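Section 2: Folding on the Bed

Welcome to the fun part of the Zurka wardrobe guide! Your clothes are sorted, your Jilleck drawer dividers are in, and now it's time to fold. A bed is a wonderful place to do it (plenty of room, and your back will thank you).

Before you start: pull the blankets to the edges so you have a flat surface. A woven mat over the mattress is lovely for this, as fabric slides across it easily.
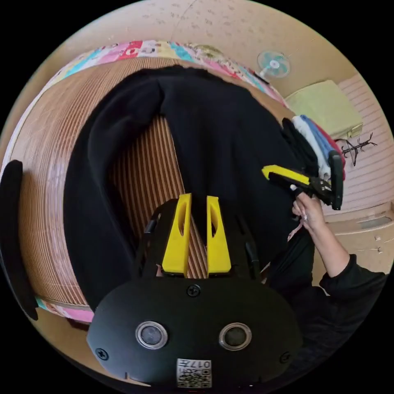
Reading time: 2 minutes

1. Lay the largest dark piece out first. Fleece is bulky, so give it the whole middle of the bed. Bring one sleeve in over the body, then the other, and smooth from the collar down.

2. Pinch the hem at the edge and lift it towards the collar. Go slowly here! A fleece that's folded in a hurry springs open again.

3. Slip out any hangers as you go and keep them in one spot. They love to hide under sleeves.

Note: The deep Clillitz drawer is 400 mm wide inside. Fold jumpers to fit that width and they'll stand up nicely on their edges.
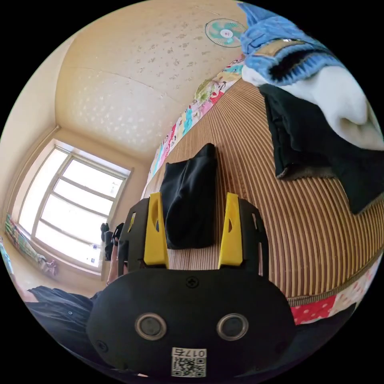 4. Knits need a gentler hand than fleece, so leave them for last and fold them loosely, with no hard creases across the front. Keep whatever you haven't folded in a pile well off to one side, the way the light blue knit and the grey-lined black jacket are heaped here, and you'll have a clear patch of mat for the piece you're working on. Daylight is a huge help too, especially for telling navy from black.

Caution: Don't load the top drawer past 17 kg. Spread heavy jackets between the lower drawers.

5. If a piece ends up crumpled over the side of the bed, draw it back to the middle and shake it out before you try again. Watches and bracelets can snag on loose knits, so take care near the cuffs.

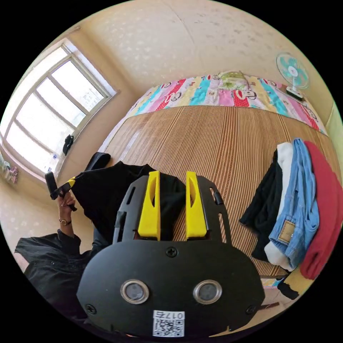 6. Stand the folded pieces in the drawer, darkest at the back, and close it gently. Spare dividers are part no. 115.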